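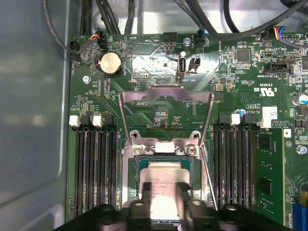
*Plasari gripper over the processor on a server board, retention bracket raised.*

# Plasari bench arm and board-work gripper

Plasari is a small six-axis arm with a two-finger gripper and a wrist camera, sold as a kit of parts for assembly at home or in a shared workshop. It was worked out at the Nandbridge workshop for handling computer boards while they are still fixed in the chassis, and it is supplied by Graltovden in kit form only. There is no ready-built version.

The design is by Rattana Inthanon. Drawings, firmware and the parts list come with the kit and may be copied or altered for your own use.

## What it is for

- Holding and moving small parts close to a populated board
- Working around levers, brackets and latches at a processor socket
- Repeating a taught path between a parts tray and a fixed position
- Close inspection through the wrist camera

The arm is slow. At full reach it sags slightly under load, so the firmware limits the speed there. It is unsuitable for drilling, screwdriving or anything that pushes hard against the work. Fixing screws on a socket or a board should be loosened and tightened by hand.

## Gripper

The gripper has two straight black fingers driven by one motor through a pair of matched links. They open to 46 mm measured at the tips. The fingers are fixed with one screw each and can be changed without taking the gripper off the wrist.

Each finger is slim enough to reach down between two banks of memory slots when the slots on the near side are empty. With tall modules fitted on both sides there is less room and the arm should approach from directly above. Check the clearance with the motor power off before teaching a path.

Closing force is set in the firmware and is limited at the factory value until you run the calibration. Do not raise it for work on a processor lid or a bare circuit board. The lowest setting holds a memory module by its edges well enough for moving it across a bench, but it won't press one home in its slot.

Spare finger tips follow the Coelho pattern, which has the same screw hole and a flat inner face. Older Nandbridge tips with the curved face also fit. They grip round parts better and flat parts worse.

## Wrist camera

The camera sits on a bracket behind the gripper and looks along the fingers, which remain in view at the bottom of the image. This takes a little getting used to. The fingers hide whatever is directly beneath them, and they throw shadows on a shiny surface when the bench lamp is behind the arm.

A lamp placed to one side gives the best results. Bright metal such as a processor lid or a load plate reflects enough light to upset the automatic exposure, so set the exposure by hand for board work and leave it there. Large printing on the board, such as fan and USB header names, is readable at normal working height. The fine print on a processor usually isn't. Write down the part number before you start.

The focus ring is locked with a drop of removable threadlock. Set it with the gripper closed on a piece of printed card, then lock it.

## In the kit

- Base plate, cut and drilled
- Arm links and joint housings
- Six joint motors with cables
- Gripper body, gripper motor and one pair of fingers
- Camera, bracket and ribbon cable
- Control board, programmed
- Emergency stop button with lead
- Screws, spacers and cable ties

You will need to supply a 24-volt power supply, a computer with a free USB port, a set of hex keys and a bench heavy enough not to rock. A folding table is not good enough.

## Assembly

Most of the work is mechanical and there is no soldering. Plan on a weekend. The order below matters, mainly at the wrist.

1. Bolt the base plate to the bench and fit the first joint.
2. Add the links in order, leaving the cable covers off.
3. Run all cables, including the camera ribbon, before fitting the wrist.
4. Fit the wrist, then the gripper.
5. Move every joint by hand through its full travel and watch the cables.
6. Fit the covers, connect the stop button and power up.
7. Run the calibration with nothing in the gripper.

If the arm hums at rest after calibration, the second joint belt is too tight. Slacken it by half a turn and calibrate again. A faint click from the gripper on opening is normal with new links.

## Setting up for board work

Disconnect the mains lead from the machine you are working on and leave the chassis flat on the bench. The side walls of a server chassis are often high enough to catch the forearm, so place the chassis with its lowest side towards the base of the arm. Clamp it or use the rubber stops – a chassis that shifts by even a small amount will spoil a taught path.

Tie back any cables that arch over the board. The arm has no sense of touch along its links and will drag a loose bundle with it. Fan leads and front-panel leads plugged in along the board edge are the usual trouble, and they are easier to move aside than to plug back in.

Open brackets and levers need their own waypoint. Teach the arm a point well above the raised bracket, then a second point over the socket, and let it travel straight down from there. Return the same way. Coming in at an angle saves very little time.

Connect the arm's earth lead to bare metal on the chassis. The finger tips in the kit are static-dissipative. Printed replacements generally aren't.

## Care and spares

Wipe the finger tips with isopropyl alcohol before each session. Keep thermal paste off them. If it gets into the link pivots the gripper has to come apart.

The gripper links are a wearing part, good for up to 1,000 cycles at the normal force setting before they need checking for play. Replace both links together. Belts last much longer and only need looking at when the arm starts to miss its taught positions.

Spares held by Graltovden:

- Finger tips, Coelho pattern, per pair
- Gripper link pair
- Joint belt set
- Camera ribbon cable
- Stop button and lead

## Changes to the current kit

Kits packed after June 15, 2018 have the longer camera ribbon and a stiffer wrist bracket. Earlier kits can take the new bracket, but the ribbon must be changed with it, as the old one pulls tight when the wrist is fully turned. The control board is the same in both and there is no need to reload the firmware.

## Ordering

Orders go through Graltovden. State whether you want the Coelho tips or the older curved ones, and which mains plug you use if you are adding a power supply. Questions on assembly can be sent to Rattana Inthanon at the Nandbridge workshop – please include the number on the control board label.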